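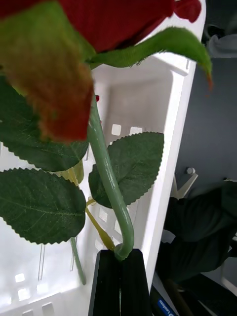 Start Entdecken Listen Profil

So, Budgetrunde für den zweiten Greifarm, ich schreib einfach mal mit. Vielleicht hilft's ja wem, der gerade auch Angebote stapelt. 1/7

Auf dem Tisch liegen 2 Angebote: Daltero und Hajdu. Daltero ist beim Arm günstiger, will aber Schulung und Anfahrt extra. Hajdu packt alles in eine Summe und ich darf raten, was was kostet. Hmpf. 2/7

Was ich beim ersten Mal komplett vergessen hatte: Fingersätze! Diesmal plane ich von Anfang an Ersatz ein — und zwar schmale, für Stiele und anderes Zeug mit wenig Durchmesser. 3/7

Lieferzeit: Daltero sagt neun Wochen, Hajdu etwa 45 Tage. Im August wollen wir in Costunbridge loslegen, das passt bei beiden, wenn die Bestellung bald rausgeht. 4/7

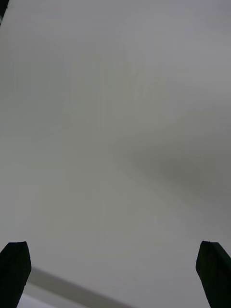
Greifer offen, nichts dazwischen.

Nächster Posten: die kleine Kamera am Handgelenk. Die steht bei Hajdu im Paket, bei Daltero muss ich sie dazubestellen. Also Zeile rein, Halterung und Kabel gleich mit. 5/7

Die Software von Vukora läuft bei uns pro Arm, also zweite Lizenz. Hab nach Rabatt gefragt, mal sehen — bisher nur eine Eingangsbestätigung. 6/7

Stand jetzt tendiere ich zu Hajdu, will aber vorher die Einzelpreise sehen. Hat jemand von euch Daltero im Einsatz und mag was zur Wartung sagen? 7/7

Kommentare

greifbar_nah: Frag nach dem Stundensatz nach Ablauf der Garantie!

pixelmoos: Kabel immer doppelt bestellen 😅

werkbank_ost: Wir haben Daltero, schreib dir gleich privat.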